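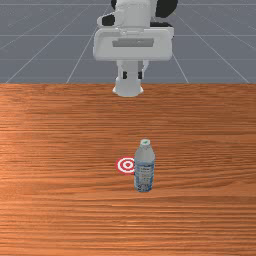

Front view in the set-up model: bottle, target marker and gripper above the table.

Onetti brings arm set-up checks on screen for Flindunham bottle cell

Flindunham, Nov 8, 2021 — Onetti has changed the way it sets up and looks after the bottle-handling cell at its Flindunham site. Every change to the arm's settings is now tried in a simulated copy of the cell before it is loaded on to the real machine.

The cell has one white arm fixed to a bench. Its job is to pick up a water bottle and put it down on a marked target. The model was built with Naster, the software firm, and uses the same task, with the bottle standing close to a red and white target on a wooden table.

Until March, the cell was stopped whenever the gripper needed to be set up again. A full reset took 6 hours, and most of that went on finding a safe height for the fingers above the cap. Bottles were often knocked over while this was being done.

"We were using the real arm to find out if our numbers were right," said Sinéad Kinsella, who runs maintenance at the site. "Now we look at the height and the line of approach on screen first. If the fingers are off to one side of the neck, we change the offset and run it again." 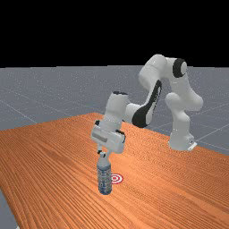

Checking finger position at the neck of the bottle.

The new routine has 9 checks. They cover the base position, the joint zero points, the wrist angle, the gripper opening and the path to the target. Each set of values must pass 300 simulated runs, with the bottle moved slightly between runs. A fitter then repeats the checks on the real arm at low speed — with the guard closed — before the cell goes back to work.

Every run begins with the gripper empty and raised, well back from the bottle.
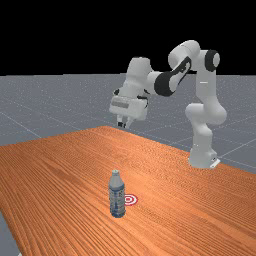
Starting from the same pose makes it easier to compare one run with the next. If the arm takes a different path from the one recorded at the last service, the fitter checks the zero points before changing anything else.

The real arm is still inspected by hand after every 800 hours of use. Finger pads, cables and base bolts cannot be checked in the model, and the service sheet lists them separately.

Dexter Dizon, project lead at Naster, said the model would be updated each time a part was replaced. "New pads can change the grip height a little, so that figure gets measured on the bench and typed in again," he said.

Onetti plans to use the same routine on a second cell at its Ó Flaithearta works.

Press contact: Onetti press office, Flindunham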